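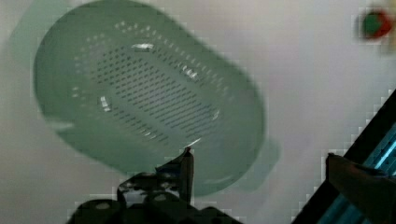 A pale green oval colander with drainage holes.

When Prirnlow said in December that it would close its plastics plant in Koranmont, the statement ran to three paragraphs. The first gave the number of jobs, 200. The second blamed resin prices and cheaper imports. The third thanked the workforce. There was no date for the last shift and nothing on what would happen to the site.

I have lived in Koranmont for 23 years and have read a few of these statements. They follow a pattern. A company explains that the market has changed, the mayor says she is disappointed, and the state promises a retraining program. Most of us have forgotten the name of the program by summer.

My view is that the town should stop arguing about whether Prirnlow could have stayed. It might have. The plant's injection presses are old, and the owners put their money into the newer site at Ametepe. That decision was made years ago, and everyone who worked a shift there could see it. Spare parts came late and roof repairs were put off. When a company quits fixing the roof, it has told you its plans.

What we can still argue about is the terms on which it leaves.

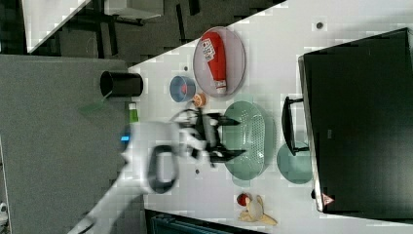
Vol. 14, No. 3

Start with the tax break. The county gave Prirnlow a reduced property tax rate on the understanding that it would keep the plant open and staffed. The agreement has a repayment clause, but the clause applies only if the company "ceases all operations" at the address. Prirnlow plans to keep a small warehouse going there. A warehouse with a handful of people in it is an operation, and so the county may not see a cent.

Araba Nartey, who sat on the county board when the deal was signed, told me she raised the wording at the time and was told that lawyers had been through it. I believe her. The minutes show she asked. They don't show that she got an answer.

Then there is severance. The offer on the table is one week of pay for every year of service, with a cap. For a press operator with a long record, the cap is the part that hurts. Naa Dramani has worked in the molding hall since she left high school, and by her own figures the cap costs her more than three months of wages. She isn't asking for a gift. She wants her years counted the same way as those of someone hired in the last decade.

I don't think either demand is extreme. The company is solvent and it is still going to sell household goods in this state. 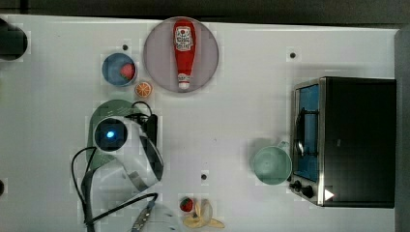 The other argument I hear is that pressing Prirnlow too hard will scare off the next employer. Grorkico, which makes packaging film, has looked at the empty lot by the rail spur, and people are nervous. But a firm that is put off by a county enforcing its own agreements is likely to want the same soft wording Prirnlow got, and we know how that went. I would sooner have 100 jobs on a contract that means something.

The county board meets again later this month. It should ask for an outside opinion on the repayment clause and publish it in full. It should also make any permit for the warehouse depend on a written cleanup schedule for the rest of the property, including the resin silos on the north side. Board members who don't want to do either of these things should say so in open session, with their names next to the vote.

Posted 2019-01-09 in Opinion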